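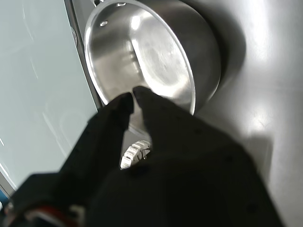 The Saucepan and Vegetable Set

Jaren Play and Learning Library - Home Corner Collection

The Home Corner Collection was established to give nurseries, infant classes and family centres access to well-kept kitchen items for pretend cooking. It is held at the Fendano reading rooms and lent free of charge to registered settings. This gallery page concerns one of the most frequently requested sets in the collection, which brings together a full-sized stainless steel saucepan and a group of toy vegetables.

Items in the collection are of two kinds. Some are made as toys, and some are ordinary household goods that have been chosen for use in play. The saucepan belongs to the second kind. It has a rolled rim, a brushed interior and a long metal handle fixed with rivets. Children who have seen a similar pan at home tend to recognise it at once, and staff report that it is often the first thing to be picked up. It is heavier than a toy pan and makes a good deal more noise. Settings with younger children may ask for a lighter one in its place.

The set was put together by Sumeya Alemayehu, who has responsibility for the collection, with advice from Hagos Belay on its use in language sessions. It was revised in June, when the list of suggested activities was rewritten and the carrying bag was replaced.

Vegetables

The vegetables are intended for naming, sorting and pretend cooking. They vary in colour and outline, so that a child may be asked to find the orange one, the long one or the one with a green stem. The carrot has a leafy green top. The corn cob sits in its green husks, which gives an opportunity to talk about the parts of a plant that are usually removed before cooking.
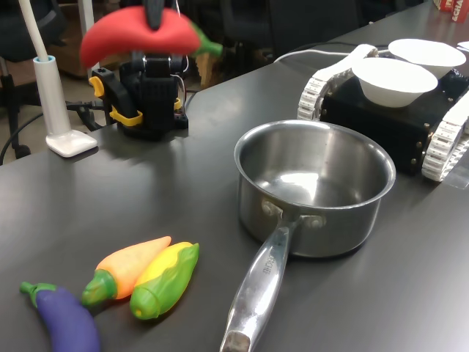
The aubergine, purple with a green cap and stem, is the vegetable least often named correctly at a first session. Group leaders are encouraged to accept "eggplant" or any word used in the child's home, and to repeat it alongside the English one. Selamawit Abdella has prepared a word sheet in several languages, which is kept in the front pocket of the bag.

Peppers are treated as a family. A red chilli and a pepper in yellow and green do not look much alike to a young child, and the question of whether they are the same sort of thing has filled a whole session on more than one occasion.

Bowls and table

White bowls are supplied for serving and sorting. Plain bowls were preferred when the set was revised - the patterned ones lent previously drew attention away from the food. Any firm table at a suitable height may be used. A plain, dark surface helps the colours to stand out and is recommended for children with low vision.
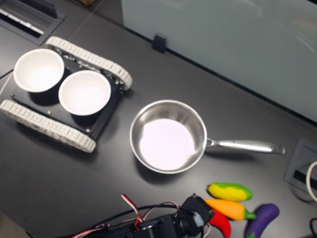

Saucepan and toy vegetables on the dark grey table, with two white bowls on a black tracked platform.

Borrowing the set

The set may be borrowed for a period of 17 days and renewed once. Borrowers are asked to collect from the Ejigu Street entrance between 2 pm and closing time. Requests for festival periods should be made well in advance.

On return, the saucepan should be clean and dry, including the area behind the rivets. Real food should not be used with any part of the set. The vegetables should be wiped with a damp cloth and packed separately from the pan. Missing items should be reported on the return slip - no charge is made for a single lost vegetable.

Related sets

Tea Table Set (catalogue number 40)
Market Stall Set (catalogue number 100)
Flanitz Baking Set, reference only

Enquiries about loans should be addressed to Yaa Korletey at the issue desk. Enquiries about the gallery pages, including permission to reproduce photographs, should be addressed to Robel Degefa.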